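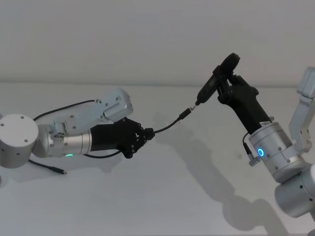

Cable runs under a desk fail at the ends far more often than in the middle. I replaced 4 leads in my home office over the winter and every one of them had gone within a few centimetres of the plug. The conductor flexes most where the soft jacket meets the rigid moulding, and the copper strands work-harden there and part one at a time. Length makes a difference too. A short black cable held between two hands, as at the top of the page, has very little spare to bend, so any sideways pull goes straight into its ends. The same applies to a monitor lead cut to fit the desk exactly.

My desk is a sit-stand model from Vurnlow, bought second-hand from Stamatia Gkikas when she moved to Irnia. It travels far enough to pull a plug out of the wall, and mine did so twice before I measured anything. The rule I now use is to set the desk at full height, run the cable loosely along its path, and add 21 cm before fixing the first clip. The slack hangs in one loop at the back. It should not rest on the floor, where the chair will find it.

Clips matter less than their spacing. I started with the adhesive sort and they let go in warm weather. Screw-in saddles have held since last April. The first saddle goes a hand's width from the plug, so that the cable can curve before it is held. Closer than that and the clip becomes a second bending point.

Ties are a separate argument. Nylon ties pulled tight with pliers will mark the jacket, and on thin data leads they can deform the pairs underneath. Hook-and-loop tape does the job and comes off again when a lead needs changing. I keep mains and data in separate trays, more for ease of tracing than for any interference I have been able to measure.

The remaining problem is the power brick for the lamp – it is too heavy for the tray and too wide for the bracket. For now it sits on a shelf screwed to the rear leg. I will redo that side when the new tray arrives, and post the hole spacings then.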